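Trestisside Home Recovery Program
Progress report to the Jelow Foundation
Prepared by Yesenia Manríquez, Program Lead

Dear friends at the Foundation,

It has been a big half-year and I'm very glad to be writing this one. When we sent our last report we had a waiting list, two part-time nurses and a lot of hope riding on the second instalment of your grant. We now have a full cardiac rehab program running in Trestisside and out along the valley road as far as Skandero, and people are finishing it! I'll try to keep to the headings you asked for, but forgive me if I wander a little.

Who we have seen

Since the start of the grant year, 236 people have been referred to us after a heart attack, a stent, a valve operation or bypass surgery. Of every 100 people who come to a first appointment, 71 now stay through to the final session. Before the home visits began we were losing more than half of them by week four, mostly the ones living furthest out, and mostly in winter when the road is bad.

Altogether the team has delivered 1,743 sessions, counting group classes, home visits and phone check-ins. Phone check-ins are the biggest share of that. I know the Foundation had some doubts about counting them, so we have listed them separately in the attached table, and Guangming Wei is happy to walk anyone through how they are logged.

Referrals still lean heavily toward men. Xiuying Kang has been working on this with the family doctors in Skandero, and she has started visiting the clinic there once a month to sit in on discharge follow-ups. She came back from the November visit with a handful of new names, all women, most of whom had never been told rehab was something they could have. We would like to keep this going even if it means slower growth somewhere else.

The home visits

Yuxi Liang has now trained three of our exercise staff to do the first assessment at the kitchen table, with a blood pressure cuff, a pulse oximeter and a stopwatch. The six-minute walk test was the sticking point, as few people have a hallway long enough. We have settled on a step test for anyone in a small home, and the walk test gets done later when they first come in to the hall. Yuxi wrote up a one-page guide for this and the rural nursing team has already asked for a copy, which made our week.

The visits take longer than we budgeted. We had allowed forty-five minutes and most run past an hour, partly because people have saved up their questions about tablets. Can I take this one with grapefruit, do I still need that one, why does this one make me cough. We have moved the pharmacist's time around to suit, so that she now rings each person in the week after the first visit. It has cut down on the calls to our front desk in a way our front desk has noticed and been very kind about.

Eliécer Apaza joined us as the second physiotherapist in the spring. He speaks Spanish as well as English, and the families working in the packing sheds have taken to him straight away. His early evening class, at half past five, is the first one we have ever had to cap. 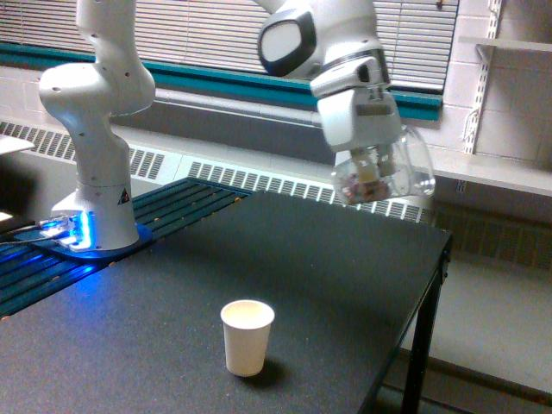
Photo: Trestisside Home Recovery Program

Group classes and the hall

Classes run in four blocks, each eight weeks long, with a place held open in every block for someone coming straight from hospital. The heating in the hall has been fixed and the floor at the kitchen end has been levelled. We bought six new chairs with arms, two recumbent bikes and a proper set of light hand weights to replace the soup tins (the soup has gone to the food bank, where it should have been all along).

Education sessions now follow the exercise instead of coming before it. This was a suggestion from the participants and I wish we had done it years ago. People are warmed up and chatty, they have a cup of tea in hand, and the questions are so much better. The most popular topic by a long way is going back to driving, followed by sleep. Nutrition has been harder to pitch. Our first go at it was too much about labels and grams, and Xiuying has rebuilt it around what people already cook at home, with a good section on cutting down salt in soups and pickles.

Partners and family are welcome at every education session. We had been treating this as a nice extra, but the ones who come with somebody are keeping up their walking better at the three-month call, so we have begun putting it in the invitation letter in plain words.

Working with the hospital

The Cao Centre has agreed to send us discharge summaries within five working days. In practice it has been closer to eight, but a year ago we were often waiting a month, and starting people on exercise without knowing what had been done to which artery is no way to work. Guangming now has a named contact on the ward, and they speak each morning at nine. If someone is going home to the valley, we usually know before they have packed their bag.

We have also agreed on a shared plan for what our staff should do if a participant has chest pain during a visit or a class. It has been printed, laminated and put in every visit bag. We used it twice in this period. Both people were taken in by ambulance, both were looked after promptly, and both have since come back to class. The team debriefed properly each time, and one change came out of that: staff now carry a second phone on the other network when they head past the Skandero turnoff, where coverage drops away.

What has been hard

Transport is still our weak spot. The driver roster covers the hall classes well enough in good weather, but we had to cancel a full week of pickups when the lower bridge was closed, and some people missed a second week after that because they had fallen out of the habit. We rang everyone. Most came back, some didn't.

Staff leave has been tight as well. With only two physiotherapists, one person's bad flu means a class led by a nurse and a phone call to everybody due a reassessment. We managed, though I wouldn't want to run another winter this way, and I have put a casual position into the draft budget for your comments.

The records system also gave us a miserable fortnight when we moved across from the old spreadsheets. Some three-month calls were scheduled twice and a few weren't scheduled at all. Guangming has since checked every file by hand and the missed calls have been made.

Spending

We are slightly under budget on equipment and slightly over on fuel and staff hours, for the reasons given above. With your permission we would like to move what is left in the equipment line across to travel. The full statement is attached, along with the auditor's letter.

The next six months

Our main job is a maintenance class for people who have finished the program and keep asking what comes next. Eliécer has a plan for a weekly session that participants would pay a small amount for, with free places for those who need them. We would also like to try a women-only block in Skandero, and Xiuying has found a room there with level access and good parking.

Yuxi will be repeating the quality of life survey with everyone who finished in the first block, and we should have those results for you by the next report. The early forms are encouraging, and I have had to stop myself from quoting them before they are all in.

Please do come and see a class if you are able to make the drive. The half past five is full, but we can always find a chair for a visitor, and there will be tea.

With warm thanks from all of us,

Yesenia Manríquez
Program Lead, Trestisside Home Recovery Program

Attachments: session table, financial statement, auditor's letter, step test guide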